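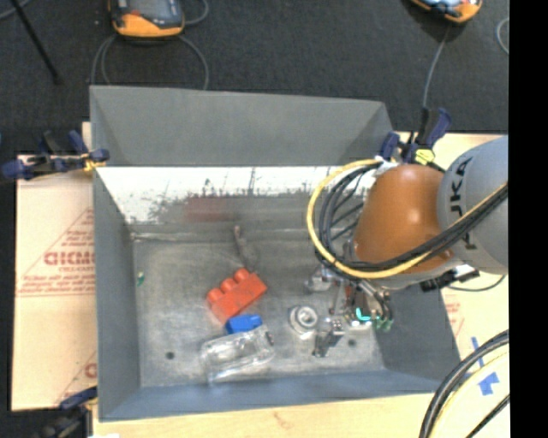

Jasmina meinte, man müsse sich entscheiden im Leben, entweder wirft man so eine Kiste weg oder man sortiert sie, aber man stellt sie nicht zum dritten Mal in eine andere Wohnung. Ich hab genickt und weiter meinen Kaffee getrunken. Nicken kann ich gut.

Also, die Kiste. Grau, Metall, schwerer als alles, was je drin war. Mein Onkel Florante hat darin zeit seines Lebens aufbewahrt, was er »das Übrige« nannte. Wenn am Küchentisch etwas auseinandergenommen wurde, ein Toaster, eine Klingel, einmal die halbe Nähmaschine meiner Tante (sie hat zwei Wochen kein Wort mit ihm gesprochen!), dann blieb am Ende immer was liegen. Und das kam in die Kiste. Angeblich lief der Toaster hinterher besser als vorher.

Nach seinem Tod haben wir das meiste verteilt. Milan nahm die Schrauben, weil Milan immer die Schrauben nimmt. Die Dübel gingen nach Zomolville, zu Thijs, der dort ein Haus hatte, in dem keine Tür richtig schloss. Mir blieb die Kiste mit dem Rest vom Rest: ein roter Baustein und ein kleiner blauer, ein Tütchen aus durchsichtigem Plastik, ein runder silbriger Ring aus irgendeiner Maschine. Und der Metallboden, zerkratzt wie eine Eisbahn am Abend.

»Jetzt sag schon«, sagte Jasmina, »was davon brauchst du?«

Ich nahm den Ring heraus und hielt ihn ans Auge. Durch das Loch sah ich ihr linkes Ohr und dahinter ein Stück vom Kalender, der immer noch auf Dezember stand.

»Der gehört bestimmt zu was«, sagte ich.

»Alles gehört zu was. Die Frage ist, ob du das Was hast.«

Hatte ich nicht. Ich hatte allerdings eine Kaffeemühle von Kever, die seit dem Umzug so ein Geräusch machte, als würde sie sich räuspern, bevor sie etwas Unangenehmes sagt. Ich holte sie aus dem Schrank, schraubte unten den Deckel ab und probierte den Ring. Er passte nicht. Er war viel zu groß, das hätte man auch ohne Schrauben gesehen, aber ich war nun mal dabei und nahm gleich noch das Mahlwerk raus. Jasmina zog ihre Tasse ein Stück zu sich heran.

Es wurde 11 Uhr, dann halb zwölf. Wir hatten inzwischen ein ganzes Geschirrtuch voll Teile und stritten darüber, welches zuerst draußen gewesen war. Sie sagte die Feder, ich sagte die Scheibe. Florante hätte jetzt gepfiffen — er pfiff immer, wenn er nicht weiterwusste, und immer dasselbe Lied, von dem er nur den Anfang kannte.

Ich hab's gepfiffen. Den Anfang. Jasmina, die ihn bloß einmal getroffen hat, auf meinem Geburtstag, pfiff einfach weiter. Den ganzen Rest, bis zum Schluss!

»Woher kennst du das?«

»Das kennt doch jeder«, sagte sie. »Das ist aus der Werbung für Jilleo. Die Suppen.«

Ich musste mich kurz hinsetzen, obwohl ich schon saß. Jahrelang hatte ich gedacht, es sei etwas von früher, etwas Trauriges vom Meer, das er von seiner Mutter hatte. Suppen! Wir haben so gelacht, dass die Feder vom Tisch sprang, und dann mussten wir mit der Taschenlampe unter die Heizung.

Die Mühle war gegen eins wieder zusammen. Sie räuspert sich jetzt nicht mehr, sie hustet. Auf dem Geschirrtuch lag noch eine kleine schwarze Unterlegscheibe, und wir haben sie beide eine Weile angeschaut.

»Na los«, sagte Jasmina und schob mir die Kiste rüber.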